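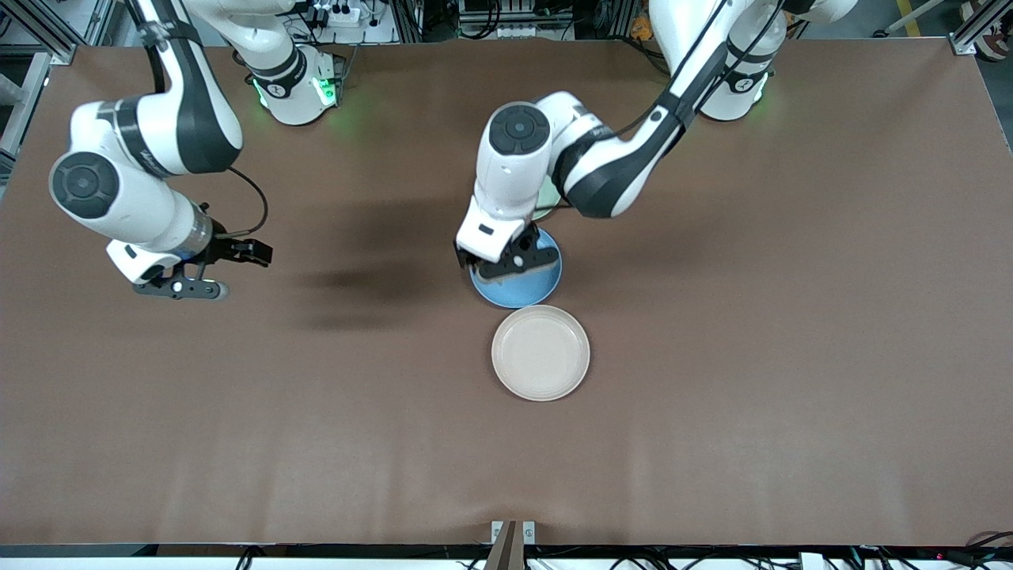
I think everyone who builds software for robots should spend an afternoon showing one what to do, by hand, on something dull. I mean really dull, like plates. When I started teleoperating I wanted to fold shirts and pour tea, and Morag Pollock, who ran the sessions at Brallcombe, put me on dishes for the whole of October. I sulked for a day and then I was hooked! Take a gripper coming straight down to the rim of a blue plate, with a cream one nearly touching it. You know what you want. Your hand has known since you were four. But now you have to decide how far down to go, which bit of the rim to take, and what the other arm should be doing in the meantime, and every one of those choices goes into the recording whether you meant it or not.

I love this about the work. A demonstration holds far more than the task. It holds your pauses and your second thoughts – the tiny swing you make to the left before you commit. My first 20 episodes were full of that swing. I had no idea I did it until we trained on them and the arm did it too, very politely, before every single grasp.

The usual advice is to collect more. Get 100 demonstrations, then get 945, and let the quirks wash out. Sometimes they do, and I'm not against big numbers. But I'd take 20 episodes from a person who has thought about the table over a huge pile from someone watching the clock. When I say thought about the table, I mean they've moved things. They've put the plates close together on one run and far apart on the next. They've let a grasp miss and then recovered from it, slowly enough that the recovery is worth learning from.
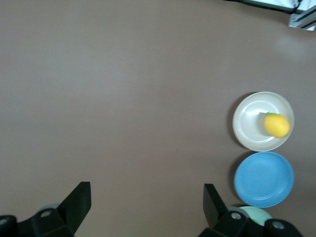 They've also looked at the wrist view, and I can't push this hard enough. From your chair you see the whole table and you feel clever. From the wrist, a plate can be half hidden behind a finger, and the lemon you care about can be way off up the right-hand side. If you can't tell from that view what should happen next, it's worth asking what you expect the policy to tell from it. (Yes, it has the other camera too. Try driving from the wrist view alone for ten minutes anyway. It changed how I approach everything.)

There's a case for guiding the arm directly, and the Vasilakis crowd make it well. You feel the weight and the contact, and beginners pick it up fast. I still lean toward remote control, mainly for keeping my own hands out of the pictures, but I'd happily lose that argument over a long lunch. Either way, the person showing the task is doing skilled work, and we should treat it like that. Put their notes next to the data. Ask them why they went for the far rim. And let them throw out the runs they didn't like, even on a day when the count is behind.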